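リルヴィル、開幕からもう目が離せない

29/04/2026

どうもどうも。連休に入った途端に早起きになる人間です。仕事の日はあんなに起きられないのに、試合がある朝だけは目覚ましより先に目が開くんですよね……。

というわけで行ってきました、リルヴィルFCのホームゲーム! 相手はドルーラ。アマチュアの地域リーグなので知らない人のほうが多いと思うんですが、うちの沿線ではけっこう盛り上がるカードです。去年はホームで引き分け、アウェイで負け。今年こそは、と思って鼻息荒く家を出ました。

駅からグラウンドまでは歩いて20分。途中のパン屋でコロッケパンを買うのが私の中の決まりなんですが、今日は売り切れ。代わりに買ったのが焼きそばパンで、これが思いのほか紅しょうが多め。嫌いじゃないです。

■前半のこと

立ち上がりはドルーラのペースでした。右サイドの背番号7番がとにかく速い。うちの左サイドバックは今季上がってきたばかりの若い子で、最初の三回くらいは完全に置いていかれてました。隣のおじさんが「下がれ下がれ」とずっと言っていて、私もつられて「下がれー」と声が出ちゃって、いやもう、観てるだけなのに疲れる。

ただ、途中からセンターバックが一列カバーに寄るようになって、中を切って外に追い出す形ができてきました。クロスは上がるけど真ん中で跳ね返せる。去年のチームだったら、あの時間帯に一点やられてたと思います。

で、41分ですよ! 中盤でこぼれたボールを拾ったのがコビナ・アクパルー(Kobina Akpalu)。私が去年からずっと推してる選手です。前を向いた瞬間に「打て!」って思ったんですけど、打たないんですよ。一回右に持ち出して、相手が足を出したところで逆サイドにふわっと浮かせたパス。そこに飛び込んできたのが、さっきまで置いていかれてた左サイドバックの子! ダイレクトで合わせて、ゴール左隅。

いや、泣くでしょ。焼きそばパン持ったまま立ち上がりましたからね。紅しょうが、たぶん前の席の方向に飛びました。前の人、本当にすみませんでした。

■後半、長い長い

1-0で折り返して、後半はずっと耐える展開。ドルーラが前線を入れ替えて背の高い選手を二人並べてきたので、とにかく放り込まれる、競る、こぼれる、蹴り出す、の繰り返しです。うちのキーパーが今日は当たっていて、至近距離のヘディングを片手で弾いたときはスタンドから変な声が上がりました(私の声も入ってます)。

個人的には、交代がちょっと遅かったかなと思っています。中盤の足が完全に止まっていたのに、最初のカードを切るまでずいぶん引っ張ったんですよね。案の定、セカンドボールを拾われ続けて、コーナーキックから同点にされました。ニアですらされてファーで押し込まれる、いつもの形。去年も何回見たことか……。セットプレーの守備は今年も宿題です。

でもそこで終わらなかったのが今日のチーム。アクパルーが最後まで走るんです。90分を回ってもまだ相手の最終ラインを追いかけていて、そのプレスでバックパスがずれて、途中出場のフォワードがかっさらって、キーパーの股を抜いて2点目! 2-1!

ベンチも全員飛び出してもうぐちゃぐちゃ。そのあとの笛までの時間が体感で一時間くらいありました。隣のおじさんとは名前も知らないままハイタッチしました。またあの席で会えるといいな。

■帰ってきてから

声がガラガラなので、帰宅してすぐ蜂蜜をお湯に溶かして飲みました。で、そのまま夕飯を作る元気もなく、冷凍うどんを茹でながらハイライト動画が上がるのをひたすら待機。一点目のシーン、現地だと角度的に見えてなかったんですが、映像で見るとアクパルー、パスを出す前に二回も首を振って左を確認してるんですよ。あれは完全に見えてた。すごい。三回巻き戻して、うどんは伸びました。

洗い物は明日の自分に任せます。
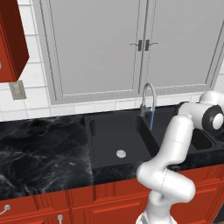 ■次の試合の話

次は5月、アウェイでゼノス戦です。ここは毎年上位にいるチームで、正直なところ引き分けなら御の字だと思っていたんですが、今日の内容を見ると欲が出てきますね。ゼノスは最終ラインが高いので、左の裏はかなり狙えるはず。あの若いサイドバックの子をまた先発で見たいです。

問題は会場が遠いこと。乗り換えが多いうえに、最後のバスの本数が少なくて、一本逃すとキックオフに間に合わない。前に行ったときは見事に逃して、着いたらもう0-2でした。今回は早めに出て、向こうでお昼を食べるつもりです。グラウンドの近くでおいしいお店をご存じの方、コメントで教えてください。できればうどん以外で!

あ、それからタオルマフラーの新色、売店にはまだ並んでいませんでした。紺のほうが欲しいので、入荷を見かけた人がいたらそれも情報お待ちしてます。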